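The old Dell is open again

I said in February that I was done buying used office towers, and then of course I wasn't. So if you came for the garden updates, sorry, it's computer guts again!

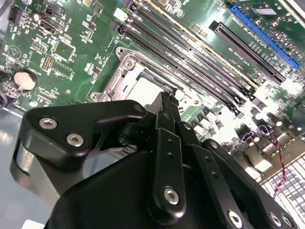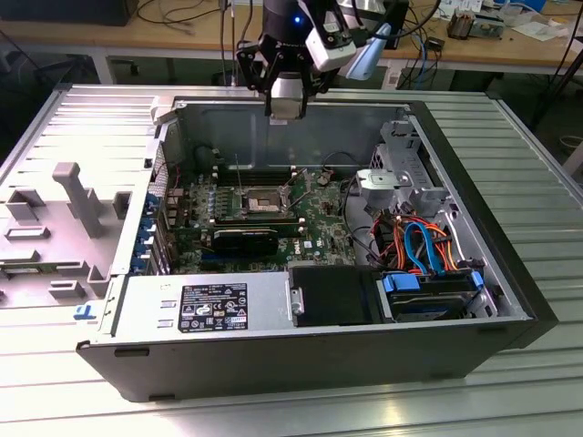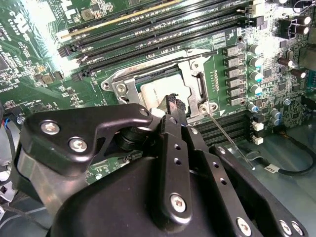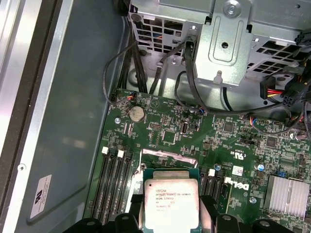
Retno Sembiring
Writer and chief tinkerer at Purba

2020-11-08

I do love a tower that lies down nicely on its side. Everything faces up, the blue bits tell you what to grab, and the drive sits in its own blue carrier so you don't go hunting for a screwdriver. Cables are another story. Orange, red, black and that bright blue SATA one, all looping around by the drive cage right where my sleeve wants to go.

The part I really wanted to talk about is the processor, though. It's a Xeon E5-1630V3, and the 3.70GHz is printed right there on the lid. Not new, I know, I know. But I write a blog and edit family videos, I'm not forecasting the weather, and I paid 35 dollars for the whole tower (my friend Decha Thepsuriya paid 269 for his and is still a little sore).

If you've never had a CPU out of its socket, the order goes like this. Lever up, load plate up, then lift the chip straight by its edges and put it somewhere clean. Don't slide it. Don't lean over the open socket with a screwdriver in your shirt pocket, which I did once on a different board, and I still think about those pins. Going back in, line up the little triangle, let the chip sit down by itself, and then close the plate and the lever. The lever takes more push than you'd like and the first time I was sure I'd broken something.

Things still on my list: new thermal paste, a fresh coin cell (the clock kept resetting on my last Dell and I blamed everything except the battery for 2 weeks), and more memory if I can find matching sticks for less than the tower cost. There are slots on both sides of the socket, so it feels rude to leave any of them bare.

Decha wants me to put in a graphics card too. We'll see what's left after the memory. If any of you have a spare stick or two from one of these, leave me a comment and I'll trade you for tomato seeds.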